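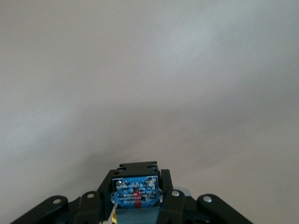

Figure 1. Gripper seen from the wrist camera, with the finger links and the blue circuit board at the center.

Courses > Work and Technology > Unit 4 > Handout: Automation on the Packing Floor

Issued 5 Jan 2026

Purpose of this handout

This handout supports the second lecture of Unit 4. It deals with the Ciston packing plant in Somomville, where robot arms were added to the small-parts line in October. Students should read it before the seminar and bring written answers to the two tasks at the end.

Background

The small-parts line at Ciston employs 86 people. Before the change, each packer picked items from a tray, checked them by eye and placed them in a carton. The plant installed 2 arms, supplied by Rorico, at the head of the line. Each arm carries a two-sided gripper and a small camera at the wrist. The camera gives the operator a close view of whatever lies in front of the gripper. In Figure 1 that is a plain gray surface, and the silver rivets on the black finger links can be made out along the bottom.

The line handles 900 cartons per shift. Management kept this target the same after the arms were installed, a decision that shaped much of what followed.

Changes in the work

Picking was the first task to move. Packers at the head of the line became line operators. They watch the camera view, clear stopped picks and decide when an item must be packed by hand. The work requires less lifting and more sustained attention. Several operators told the study team that a quiet hour at the screen left them more tired than an hour at the trays.

Checking did not move as planned. The written procedure gave it to the arms, but packers farther down the line went on checking by eye, and supervisors came to rely on this. The task no longer appeared in any job description. Students should note the term used in lecture for work of this kind: residual work.

Training was offered to 31 employees. Selection was by shift, and the night shift was left for a later round. Night packers therefore worked beside equipment they had not been shown how to stop – a matter the safety representatives raised in writing.

Pay and grading

Line operators remained on the packer grade. The company held that the job was of equal weight. The employees' side argued that fault handling was a new skill and should be graded as one. The question was still open when the study closed.

Key reading

Yau, "Residual Work and the Automated Line," sections 1 to 3. Copies are held at the course desk.

Tasks for the seminar

1. List the duties of a packer before and after the change. Mark each duty that is carried out but not written down.

2. Draft a one-page grading proposal for the line operator position, from either the company's or the employees' side.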